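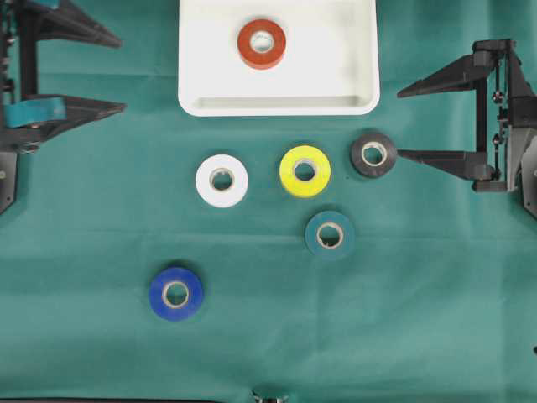
Part-time cell tender, two-arm bench, Zovlow

I'm looking for someone to take over the care of our two-arm cell from me. You'd swap worn finger pads, snug up the mount screws, straighten the cloth and reset the tape rolls between runs – 20 hours a week, and I'm pretty flexible about which ones!
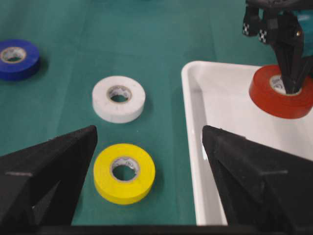
Tray check, red roll, second arm's fingers in the core.

You'll also redo the wrist camera alignment every September (I'll show you, it's fiddly but kind of fun). No degree needed, just steady hands and decent notes.

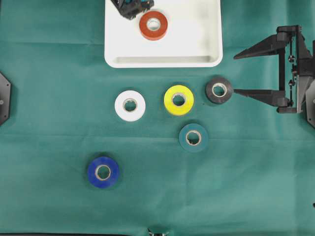

Mornings start at 10, and I'll work alongside you for the first five weeks. Write to Corinne Szabo, room 1517, and tell me about something you've fixed.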